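Metal bin for garden odds and ends – line it or leave it bare?
Clander Yard & Shed Forum > Storage and Sheds

mossyporch
I finally dragged everything out of the potting corner last weekend and I need opinions. For years my hand tools have lived in a plastic tote with a cracked lid, and every spring I reach in for a trowel and get a handful of wet leaves and one very surprised spider. So I picked up a big gray metal bin from the salvage place out in Troltbridge, 39 bucks, tall sides, heavy as anything. It's scuffed all over inside and I don't mind that one bit. My question is whether I should line the bottom with something or just throw the tools in and get on with my life. My husband says paint it. I don't want to paint it!

tk_rhubarb
Leave it bare. A liner holds water under it and you'll never lift it up to check. I had rubber matting in a steel trough for two winters and when I pulled it out the bottom was orange.

gravelgus
Gonna disagree with tk. Bare metal on tool edges is a pain, everything slides to one end and bangs around. I use an old bath mat, the kind with holes so it can breathe. Shake it out in October and again when things start growing. Takes 2 minutes.

tk_rhubarb
Sure, if you shake it out. Most people say they will.

gravelgus
I do shake it out lol

pennycress91
What are you keeping in it? Makes a difference. If it's just hand forks and trowels I'd say no liner, but if you're putting gloves or twine or anything fabric in there I would want something between it and the metal. I lost a really nice pair of Flindeck gloves to rust stains. They still worked but I looked like I'd been changing oil.

mossyporch
Good question, it's kind of everything at the moment. Hand fork, gloves, plant ties, seed packets (I know, I know), a sharpening stone, and a bunch of stuff I can't even explain. I was hoping a deep bin meant I could stop sorting.

pennycress91
Get the seeds out of there!! Seeds go in the house. Cookie tin, back of a closet, done.

hollowayhens
Following because I have the same mess. Mine is a 40 gallon stock tank and it's way too deep, you end up hanging upside down in it looking for the snips. Whatever you do, don't buy bigger than your arm is long.

gravelgus
Ha, yes. Deep is the real problem, way more than rust. The small stuff sinks to the bottom and stays there until you move house.

mossyporch
OK so update, I've tried a few things. First I went with no liner and just dropped stuff in to see how it felt. Honest review – I like it more than I thought I would. Having it up on a table instead of on the shed floor made the biggest difference, because I can look straight down into it and see what's there without crouching.
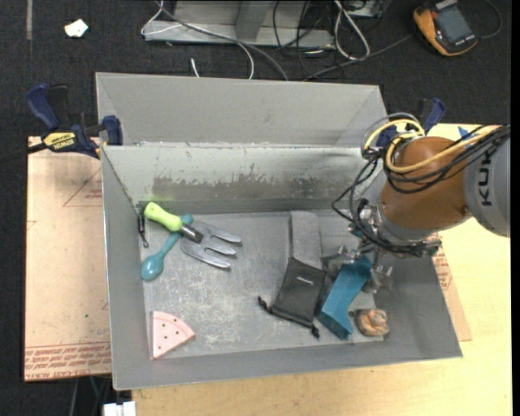

The other thing I did was give the little bits their own bags, so the fabric stuff isn't rubbing on bare metal (thank you pennycress, I was convinced by the gloves story). And I'm now a big believer in bright handles. My old fork had a brown wooden one and I must have lost it in the flower bed a hundred times. Lime green, though, I can spot from the back steps. Seeds have moved indoors, so you can all relax.

pennycress91
Relaxing! Drawstring bags are great for this, I keep my plant ties in one. Just don't put them away damp.

tk_rhubarb
Glad you left it bare. Wipe it with an oily rag before winter and it'll outlast all of us. I use the Balaskas stuff in the green can but any light oil will do.

gravelgus
I still say bath mat. Come back in spring and tell me everything hasn't slid into one corner.

mossyporch
Deal. If it has, I'll buy the mat and post a picture of me shaking it out. Husband still wants to paint it, by the way.

hollowayhens
Let him paint the outside and call it even?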